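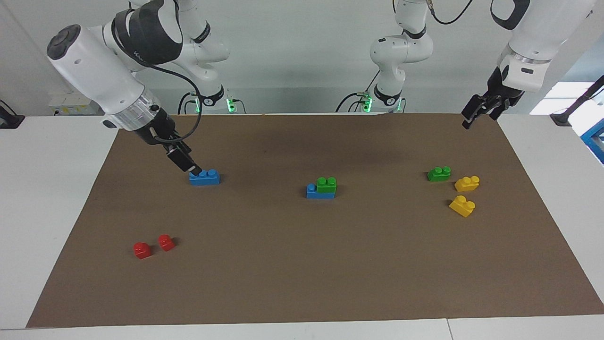
About Gakport

Hi, I'm Natalia Varela, and I run Gakport, a little shop and play studio for people who love building bricks. If you've ever stepped on one in the dark and still bought more the next day, you're in the right place!

I started Gakport at my dining table in Ponce with 13 tubs of secondhand bricks and a very patient family. I'd been buying mixed lots at yard sales (my Saturday mornings were spoken for, let's put it that way) and sorting them by color in the evenings while the TV was on. Pretty soon friends were asking me for a bag of just yellows, or a box of the small ones with one stud, and then friends of friends were asking, and by May I needed a bigger table.

What we do

Mostly we clean, sort and repack used plastic bricks so they can go back out and get played with again. Everything gets a soak, a rinse and a good long dry on the racks, and then it goes to the sorting table. We sort by color first and size second. I know plenty of people swear by doing it the other way around, and I've had some pretty heated chats about it at the counter, but color first is how I learned and it's how my hands like to work.

We roll brown paper out over the table before we start. It keeps the small bricks from skating off onto the floor, the colors show up nicely against it, and when a batch is done you can scribble notes on the corner and roll the whole thing up. I go through a lot of brown paper.

You can buy from us in three ways. Starter bags have 146 bricks in four colors: red, yellow, green and blue. Single color bags are for people who know exactly what they're missing. And then there's the Gostia box, our own mix, which is heavy on two-stud bricks and comes with a folded sheet of building ideas that my niece and I drew ourselves. A few of them are harder than they look, sorry about the bridge.

The play studio

The other half of the shop is tables. Come in, grab a tray, build whatever you want and stay as long as you like. We have 19 seats and they fill up fast when it rains. There's no age limit in either direction, though very little kids need a grown-up sitting right with them on account of the small pieces.

I also teach a beginners' hour called Haltisia (long story, it was the name of a castle my brother and I built when we were kids, and it stuck). We start really simple, one brick on top of another, then shifted over by a stud so you get a step. Steps turn into stairs, stairs turn into walls that lean on purpose, and after an hour people are usually arguing about towers. I love that part. Adults are welcome too and tend to be the ones who won't leave!

Schools and groups

We've lent class sets to 31 classrooms so far, and I'd love to reach more. A class set comes sorted in shallow trays with lids, and you can keep it for a full term. Please send the trays back with the bricks. I am begging you about the lids.

Donating bricks

Yes, we take them! Mixed up, dusty, missing half the set, all fine. Chewed ones we can't use. Drop them off at the front counter any time we're open, or write to me first if it's more than a couple of boxes so I can clear some floor. You get store credit or a free afternoon at the tables, whichever you'd like.

Come by and say hello. I'm usually at the back table with my sleeves rolled up, looking for one more green.

Natalia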